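Parkwood Tabletop Arm Set

Student project of the Parkwood robotics club. Maintainer: Abena Ansah.

Version 2 of the set. Replaces the August upload, which had mismatched clocks between the two views and should not be used.

Contents

The set holds 31 sessions with one arm at one table. Each session folder has a head view, a wrist view, joint readings and a plain text note by the student who ran it. There are 1778 clips in total. A clip starts when the operator presses record and ends at the next press, so lengths vary and many clips contain no grasp.

Folder layout

sessions/ one folder per session, numbered from 01
notes/ operator notes, unedited
parts/ print files for the club's brackets and rings
splits/ train and test lists
tools/ the Zarnent reader script and a clip viewer

Sample views 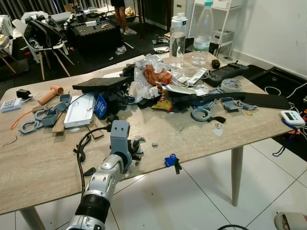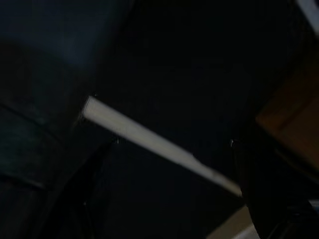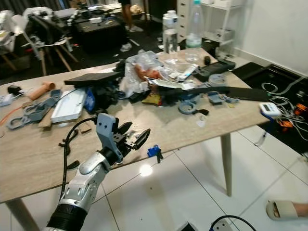
First and third: head view, arm and cluttered table. Second: wrist view, low light, white rod between the gripper fingers.

Task

The operator names one object in the note, then drives the gripper to it and tries to pick it up. Objects are whatever is on the table at the start of the session. The table is not cleared between sessions, and printed parts, packaging, tape and cables are left in place. Small items do get moved between clips. Object positions are not labeled.

Labels

Each clip has one outcome label: held, dropped, missed or no attempt. Labels were entered by the operator and checked by a second club member. Where the two disagreed, the clip is marked "open" and left out of both splits. The Flellstead split keeps whole sessions together. Use it if you want test scores that can be compared with ours.

Known problems

- Wrist clips are often very dark and blurred. We did not brighten them. Filter on the mean_light column if this matters for your work.
- Head view height and angle change from session to session. No fixed calibration is given.
- People's legs and feet show up at the edges of some head clips. Faces were checked for and none were kept.
- In 4 sessions the joint log stops before the video does. These are listed in notes/short_logs.txt.
- Clear plastic is hard to see from either view. Outcome labels for bags and bottles are less reliable than the rest.

Loading

Run tools/read_session.py with a session number. It returns paired head and wrist images with the nearest joint reading. Time values are in seconds from the start of the clip. The reader needs Python 3 and NumPy. The viewer also needs OpenCV.

Baseline

The Rezaei baseline in tools/baseline predicts the outcome label from the last second of the wrist view. It was written as a term project and has not been tuned. Train it on the supplied split before changing anything, and report the label counts along with the score.

Use

Free for class and research work. Please credit the Parkwood robotics club. Send corrections to the maintainer with the session number and clip number in the subject line.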